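Incidencia 644 — Altillo Chraibi: toma de corriente sin tensión y luz del techo intermitente
Estado: abierta, pendiente de material
Prioridad: media
Zona: sala grande, pared alta y barandilla del altillo
Asignada a: Anas Fawzy

Descripción inicial
La toma de la pared blanca alta, la que está en la parte baja, no da corriente. Además, un foco empotrado del techo se apaga solo y vuelve a encenderse al cabo de unos minutos. El usuario indica que empezó el jueves por la tarde y que no sabe si las dos cosas tienen relación.

Registro

09:10 — Revisado el cuadro. Ningún magnetotérmico saltado. El diferencial dispara bien con el botón de prueba y rearma a la primera.

09:25 — Medida en la toma: 0 V entre fase y neutro. En la toma siguiente de la misma línea, 229 V. El corte queda entre las dos.

09:40 — Desmontada la placa. El neutro estaba fuera del borne, con la punta ennegrecida. Saneado el cable y vuelto a conectar en el mismo mecanismo. Mide 229 V, pero el tornillo no aprieta bien y hay que cambiarlo. Dejo la toma desconectada y la placa puesta. Por favor, no usarla.

10:15 — Foco. Encendido desde las 09:10 sin fallo. A las 10:02 se apaga y vuelve a las 10:09. El interruptor está bien, hay tensión a la salida durante el apagón. Apunta a la fuente de alimentación de la luminaria, que se protege por temperatura. Modelo Donell, referencia 3503 en nuestro almacén.

10:50 — Desde el altillo no se llega al foco sin sacar el cuerpo por encima de la barandilla. No se hace así. Hay que subir el andamio de 13 peldaños que está en Plostard, o esperar a que lo traigan con la próxima ruta.

11:05 — Aprovechando la visita, comprobada la barandilla negra a petición del usuario, que decía que vibraba. Los anclajes están firmes. Uno de los travesaños horizontales tiene holgura en la fijación, se nota al apoyar la mano. Apretado.

11:20 — El usuario pregunta si se puede añadir otra toma al lado de la ventana. Queda fuera de esta incidencia, abrir solicitud aparte.

Material pedido a Stesunis
— 1 mecanismo de toma, blanco, compatible con la placa actual
— 1 fuente de alimentación para la luminaria
— bornes de repuesto

Respuesta del proveedor: el mecanismo está en stock; la fuente, sin fecha. Si no llega en diciembre se cambia la luminaria completa por otra del mismo diámetro de corte.

Pendiente
Cambiar el mecanismo y medir otra vez con carga. Sustituir la fuente y dejar el foco encendido una mañana entera antes de cerrar. Confirmar con el usuario qué día puede dejar libre la zona debajo del foco para montar el andamio.

Adjunto 1

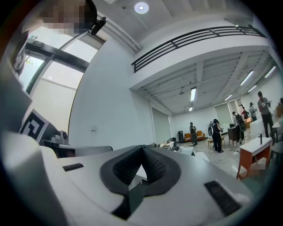 Sala grande: pared blanca con la toma, foco del techo y barandilla del altillo.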